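6 Vorführbetrieb am Tag der offenen Tür

Dieses Kapitel gilt für Handgreifer der Baureihe Omik, die Besuchern im laufenden Betrieb gezeigt werden. Für die reguläre Aufzeichnung gelten die Kapitel 4 und 5 unverändert. Die Kenntnis beider Kapitel wird vorausgesetzt.

6.1 Voraussetzungen

Der Vorführbetrieb darf nur von eingewiesenem Personal eingerichtet werden. Für jeden Greifer, den ein Besucher in die Hand nimmt, ist eine Begleitperson abzustellen. Eine Begleitperson betreut nie zwei Greifer gleichzeitig.

Bereitzulegen sind:
- Handgreifer mit montierten Fingerauflagen
- Markerbox mit aufgedrucktem ArUco-Marker
- Tragegestell mit Kabelsatz, falls mobil vorgeführt wird
- Telefon mit installierter Anwendung Skunlow
- Übungsobjekte nach Abschnitt 6.3

Hinweis: Das Profil "Besuch" ist ab Werk nicht aktiv. Es wird in Skunlow unter Einstellungen > Betriebsart freigeschaltet und bleibt bis zum nächsten Neustart des Telefons erhalten.

6.2 Stationen einrichten

1. Stationstische so aufstellen, dass Besucher von mindestens zwei Seiten herantreten können. Drehstühle aus dem Laufweg nehmen.

2. Tischbeine auf festen Stand prüfen. Ein Tisch, der beim Aufstützen nachgibt, wird nicht verwendet.

3. Markerbox auf die Tischplatte stellen, bedruckte Seite zum Greifer. Der Marker darf weder geknickt noch überklebt sein.

4. Beleuchtung vollständig einschalten. Fällt Licht in flachem Winkel auf den Marker, die Box drehen, bis Skunlow den Status "Marker erkannt" dauerhaft anzeigt.

5. Kabel des Tragegestells einmal in Schlaufe legen und am Gestell sichern. Die Schlaufe darf im Gehen nicht bis zum Boden reichen.

VORSICHT - Stolpergefahr. Mit angelegtem Tragegestell keine Treppen oder Stufen benutzen. Zum Wechsel der Ebene das Gestell ablegen.

6. Telefon mit dem Greifer koppeln. Die Kopplung dauert bis zu 41 Sekunden. Während dieser Zeit den Greifer nicht bewegen.

7. Nullabgleich auslösen. Dazu die Finger ganz öffnen, zwei Sekunden halten, ganz schließen. Ein kurzer Ton bestätigt den Abgleich.

6.3 Übungsobjekte

Geeignet sind Gegenstände mit festem Stand und einer Breite von höchstens 58 mm an der Griffstelle. Für die Vorführung haben sich Flaschen, kleine Schachteln und Becher bewährt. Teller werden flach auf ein Tablett gelegt und nur vom Personal gegriffen.

Durchsichtige Objekte sind zulässig, erschweren aber die spätere Auswertung der Aufnahmen. Sollen die Aufzeichnungen im Projekt Bemasness weiterverwendet werden, ist in Skunlow das Feld "transparent" zu setzen.

Nicht geeignet sind gefüllte offene Gefäße, Klingen und alles, was beim Fallen splittert und dabei in Reichweite von Kindern liegt.

6.4 Ablauf einer Vorführung

Eine Gruppe besteht aus höchstens 6 Besuchern. Größere Gruppen werden am Eingang geteilt.

1. Vor Beginn mitteilen, dass Greifer und Kopfeinheit Bilder aufzeichnen. Wer nicht aufgenommen werden möchte, verfolgt die Vorführung von der Zone außerhalb der Bodenmarkierung.

2. Kopfeinheit anlegen und Riemen festziehen. Die Kopfeinheit wird ausschließlich vom Personal getragen.

3. Aufnahme am Telefon starten. Erst danach den Greifer aus der Halterung nehmen.

4. Greifer mit geöffneten Fingern auf das Objekt zuführen. Die Markerbox bleibt dabei im Sichtfeld der Greiferkamera. Wird sie während der Aufnahme verschoben, ist die Aufnahme zu verwerfen und ab Schritt 3 zu wiederholen. Die Abbildung zeigt die Greiferansicht mit schwarzer Fingerauflage, Markerbox und Glasflasche auf der Tischplatte, links im Raum eine Person mit Kopfeinheit und Telefon.

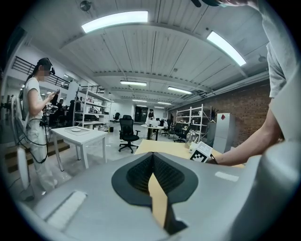 5. Objekt greifen, anheben, versetzt wieder abstellen. Die Finger erst öffnen, wenn das Objekt vollständig aufsteht.

6. Aufnahme beenden und am Telefon als "Vorführung" kennzeichnen. Nicht gekennzeichnete Aufnahmen gelangen beim nächsten Abgleich in den regulären Datenbestand.

7. Greifer an den Besucher übergeben, Griffstück voran. Die Begleitperson hält das Telefon.

VORSICHT - Quetschgefahr. Nicht zwischen die Fingerauflagen fassen, solange der Bediener den Abzug berührt.

6.5 Störungen während der Vorführung

"Marker verloren" - Greifer anhalten, Sicht auf die Markerbox freimachen. Arme und Ärmel von Umstehenden sind die häufigste Ursache.

"Abgleich ungültig" - Schritt 7 aus Abschnitt 6.2 wiederholen. Tritt die Meldung zweimal hintereinander auf, Fingerauflagen auf Versatz prüfen.

Keine Verbindung - Skunlow schließen, Greifer aus- und wieder einschalten, neu koppeln. Bei hoher Funkauslastung im Raum die Stationen nacheinander koppeln.

6.6 Nach der Vorführung

Fingerauflagen mit einem trockenen Tuch abwischen, Gewebeeinlage auf Risse prüfen. Ersatzauflagen sind unter der Bezeichnung Lozano 4 erhältlich und werden nur paarweise getauscht. Akkus vor der Einlagerung entnehmen.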